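A visit to the Firlow simulation rooms

I spent most of a day in March at Firlow, where a small group builds household tasks in simulation and collects examples for a learning system. Marlies Bühler, who runs the collection side, met me at the front desk at nine and took me up to a room with six workstations.

I had expected more hardware. Most of the work is done at screens. An operator puts on a headset or picks up a pair of hand controllers, a simulated room loads, and they drive a simulated robot through a task. Each attempt is saved as an episode. The current set, called Lurkura, is meant to reach 1,000 accepted episodes before anyone trains on it.

The rooms are put together from a library of walls, fittings and furniture. The operator begins each episode by looking around, and that part is saved too. Marlies told me they used to trim it off and stopped, as the model did worse at finding things without it.

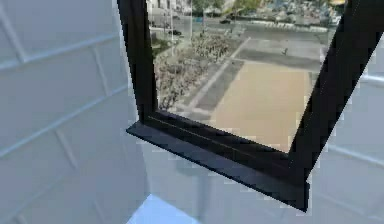

Who decides whether an episode is accepted?

Two people watch each one separately, and both have to pass it. If they disagree, it goes to Marlies, who keeps a written list of her rulings so the next case is treated the same way.

The second hour was about moving between places. Driving the base is harder than it looks from a chair. Doors are a known trouble spot, and the operators have their own ways of dealing with them. One backs off and lines up again if the approach is crooked. Another goes slowly and corrects on the way.

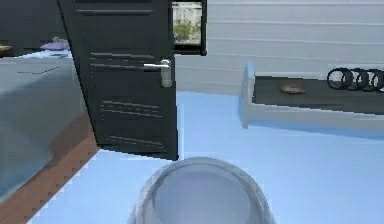
Both styles are kept on purpose. Marlies wants the system to see more than one way of getting through a room, as long as each is clean. What she throws out is hesitation - long stretches where the robot sits still while the operator thinks. A script called Hallutix flags those pauses, and a person then decides whether to cut the episode or drop it.

I was given a turn after that. I managed 11 attempts and seven were rejected, mostly because I let go of the object too early. The controllers give no sense of weight, so you have to judge by eye whether something is resting on the surface or still above it. The regular operators said this took them a week or two to learn.

Lunch was at Đoàn, a noodle place across the parking lot. It was busy but quick.

Afterward we looked at arm work, which is recorded from several viewpoints. Reviewers often switch to one near the arm, because a grasp that looks fine from across the room can be poor up close. 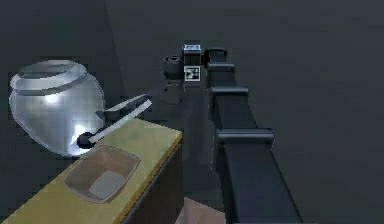
Do failed attempts have any use?

Some are kept in a separate folder with a short note on what went wrong. The group uses them to train a checker that tries to spot bad grasps early, though that part is still at a trial stage.

I left at four. Marlies said visitors are welcome again once the Lurkura set is finished, and that the next one will have more drawers and cupboards in it. The building is easy to reach by bus, but the side entrance is locked, so go around to the front.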